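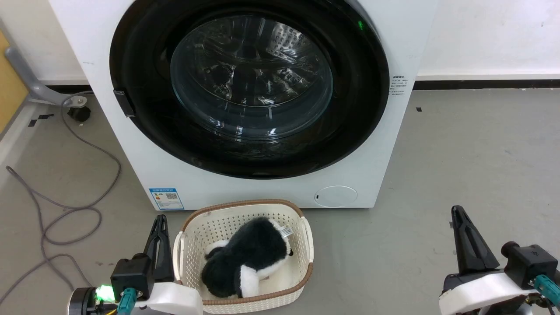
Fig. 3 - Front-loading washer, door and front panel.

Wancombe Turnstile Counter - Set-up, match day

1. Plug in the base unit at gate 10. Wait for the beep.
2. Enter ground capacity (Briston youth ground: 2000). Press SET.
3. Zero the counter before gates open. Not after.
4. Push the arm 3 times, check teh display moves.

Note: away gate counts seperately - add by hand.

CAUTION: Error 51 = arm jammed. Power off first, then clear it.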